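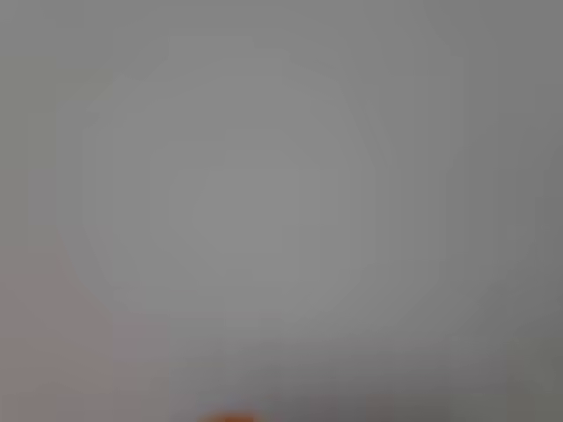
Home | Stories | Makers & Menders | Events | About | Search

The colour of nothing much: a morning with Yupin Suwannarat

I turned up at Yupin Suwannarat's place in Plondville on a Thursday with a bag of apricots and a list of very clever questions, and she had me holding the end of a tape measure before I'd got through the first one. So my notes from that part of the morning are mostly numbers and a smear of paint (sorry, Yupin, if I got any of it on your doorframe).

Yupin mixes greys. She does other colours when people beg, but greys are what she's known for, and people drive a long way for them. She works out of what used to be the laundry, with King-fai Cheng, who was her neighbour before he was her business partner and still lives over the back fence.

"People think grey is what you get when you give up," she said, stirring. "My mum thought so. She came in when I'd done the hallway and asked me when the real paint was going on!"

I asked how many greys she has on the books now and she had to yell the question through to King-fai. Nineteen, he yelled back. Then, after a pause, "Eighteen if you don't count the one that went green."

We do have to talk about the one that went green. It was called Cavex, it was meant for a dentist's waiting room, and in the tin it was a lovely soft neutral. On the wall, by late afternoon, it looked like pond. "I sat in that waiting room for two hours watching it happen," Yupin told me. "The poor receptionist kept offering me magazines." They repainted the lot at their own cost, and she's kept the leftover tin on the top shelf ever since. King-fai wants it gone. She won't hear of it.

The bestseller is Furnival, a cool mid grey that King-fai reckons pays for everything else. My own favourite was Zinda, which has a bit of rose in it, so little that I couldn't pick it until she held the card next to a plain one. Then I couldn't stop seeing it. I've got the card on my fridge now and my partner says it's beige. We're not discussing it any further.

I wanted to know where a colour starts for her, whether she sees something and races home to copy it. She laughed at that. "I used to carry a notebook. Footpaths, pigeons, the inside of a mussel shell. I filled a whole book and not one of them ever made a decent paint. Now I just start with white and muck about until I stop wanting to change it."

And how long does the mucking about take?

"Ask him, he's the one who writes it down."

King-fai does write it down. He has a ledger, a proper paper one, and every test pot gets a number and a line of comments. They're up to 3359. Some of the comments are technical and I didn't follow them. Others just say "no" or "Yupin likes, I don't" or, in one case, "lunch". He was an accountant for eleven years before this and says the ledger is the only bit he misses. "It's very restful, ruling up a page," he said, and went off to do exactly that while the kettle boiled.

Over tea I asked what the rest of us get wrong when we're picking a paint. Yupin didn't need to think.

"The little square! They look at the little square, under the shop lights, for ten seconds. Paint a big piece of card. Move it about the room. Put it behind the couch, put it next to the curtains, go and have your tea and come back to it." She also thinks we all fuss far too much about ceilings. King-fai, from the other room, disagreed about the ceilings, and the two of them were at it long enough for me to finish the biscuits.

They'll have a table at the Plondville market every weekend through December, with sample pots and the big cards to borrow. Bring the cards back, please, they've lost heaps. King-fai will be doing the mornings and Yupin the afternoons, and if you want to hear the ceiling argument for yourself you'll need to be there at changeover.

I did ask, on my way out, what colour her own bedroom is.

"Yellow," she said. "Really bright yellow. I look at grey all day, love."

14 comments | 37 shares

Contact us | Copyright Makers & Menders | Back to top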